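Notebook - July, dye bench, Ellwood workshop

Started at 2:15 with the Sorley wool, 500 grams soaked overnight. I finally weighed the alum properly (yes, yes, I know) and the pot got 800 ml more water than last time, so expect paler yellows from the weld. I'm fine with that - the Vendik order wants soft colors anyway!

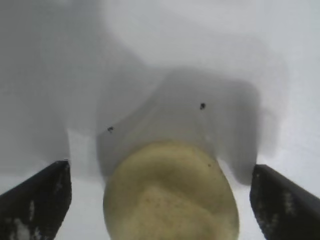 Muted yellow-green, creamier in the middle.

Second bath went on at 200 grams, same mordant, lid off. I kept wandering over to poke at it, so the timing is a bit loose. Stolent says their batch 962 alum is finer than the old one and it did seem to dissolve quicker. Need more twine for the skeins.
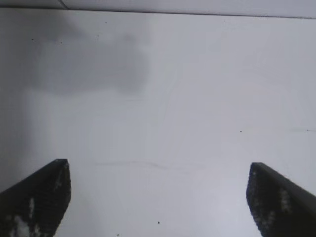 To do next time

Write the pH down before stirring. Try the iron dip on one small skein only.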